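Sat 28 December

I'd been meaning to get over to the Jiltine workshop since November, and the dead days after Christmas seemed like the right time (nothing else was open, and I'd had enough cheese). It's a shared space on the Braseo estate, up two flights of stairs, with a kettle by the door and a jar for coins. Members pay by the month and visitors can wander in on a Saturday, so I wandered!

The build everyone wanted to talk about is called Tanabe. It's an arm for taking old desktop PCs apart, the sort of job the group does by hand most weekends and is thoroughly sick of. The gripper is all black plates and linkages held together with hex-socket screws, and it's a good deal chunkier than I'd imagined from the club newsletter. I asked whether that was a problem inside a case and got a long, happy answer about finger tips – they're on their third shape, and the argument over the fourth was still going when I left.

The job on the bench was a green motherboard still in its case, cooler off, processor sitting bare in the socket. The retention lever was already up and the narrow tip of the gripper was right beside it. Two long black memory slots with white clips, no memory in them, and a card still in the blue slot on the far side. I do like a board you can read at a glance.

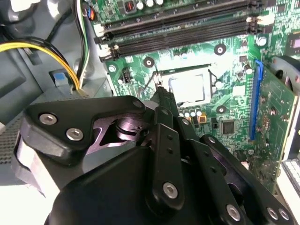 ## Tea, and the other bench

Ivach is the software side, and it lives on a laptop with 137 stickers on it (their number, I took it on trust). You jog the arm with a gamepad, save the positions you like and play them back slowly. I had a go and was dreadful at it – left and right swap over depending on which way the wrist is turned, and my thumbs never caught up.

They're open again next month. Bring a mug, and park round the back by the tile place.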